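Sernska Fiction Wiki > Help Desk > Technical
Ticket 3464: Examples showing up outside their folders on trope pages
Opened by: Róisín Dolan
Assigned to: Usman Sandhu
Opened: 4/24/20
Status: Closed, fixed
Priority: Normal

Problem as reported

On the page Memory Upload Is Not You, the Literature folder opens and closes but has nothing in it. The examples that should be inside are listed under it and stay visible whether the folder is open or closed. The Film folder on the same page is fine. I see it logged in and logged out, on a laptop and on a phone. I last edited the page in December and the folders worked then. The last edit before the problem was Fulgencio Pastor adding an entry for the Homano novels.

I purged the page cache twice. No change.

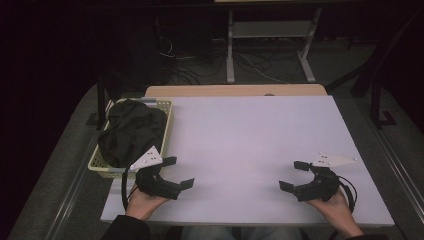
I also found the same thing on Cyborg Regrets the Arm and on Immortality Waiting List. Both pages have a Homano entry. I don't know if that matters. The previous/next links at the top of all three pages still work.

Róisín Dolan

Reply 1, Usman Sandhu

Confirmed on all three. Please don't revert anything yet, I want to see the source as it is.

What I checked:

1. Folder template. Not edited recently. Pasted a blank copy into the sandbox with two dummy examples and it worked.

2. Skin. Switched from Budau to the old default skin. Same result, so it is not the stylesheet.

3. Page length. Memory Upload is long, but Immortality Waiting List has 21 examples in total and breaks the same way.
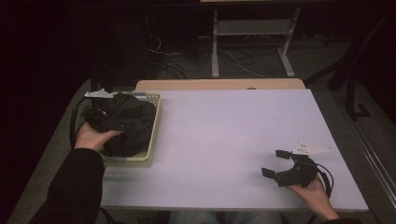 4. Homano entry. Removed it in preview only. The folder filled up again. Put it back, the folder emptied. So it is the entry or something in it.

Reply 2, Fulgencio Pastor

That was me. I wrote the entry once and pasted it into each page with small changes. It has a spoiler tag around the part about Captain Benítez finding her own backup. It looked right in preview, but I only previewed the section and not the whole page. Sorry for the trouble. I've added it to 8 pages in all, list is on my talk page.

Reply 3, Usman Sandhu

Thanks, that list helped. Of the 8 pages, 7 are broken. The one that works is Brain in a Borrowed Body, where you left the spoiler tag off.

The spoiler tag in the pasted entry is opened inside the bullet and closed on the next line. The parser ends the bullet at the line break, finds a closing tag with nothing to close, and uses it to close the folder. It does this before any examples are placed, so the whole list goes outside and not only the part after the Homano entry. 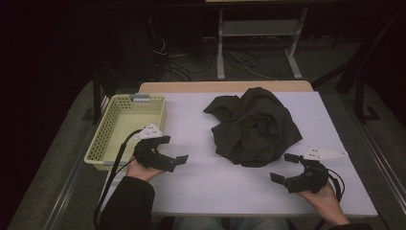
For anyone checking pages by eye, an empty folder with its examples listed separately is the sign to look for. The list still exists and no text has been lost, so please do not retype it from an old revision. Compare it with the photo: the yellow basket has nothing in it and the dark cloth is lying on the board to the right of it. The examples are in the same situation, on the page but not in the container. Moving the closing spoiler tag up to the end of the bullet puts them back.

Fix, if you are editing one yourself:

1. Open the whole page for editing, not the section.
2. Find the Homano entry and join its two lines.
3. Preview. Open and close every folder.
4. Save with "ticket 3464" in the edit summary.

Reply 4, Efthymia Politis

Did the first four on the list. All good. Immortality Waiting List also had a stray bracket in the Comics folder, fixed that too.

Reply 5, Róisín Dolan

Did the rest. Folders work on laptop and phone.

Closing note, Usman Sandhu

Added a line about spoiler tags and line breaks to the folder template instructions. Closing.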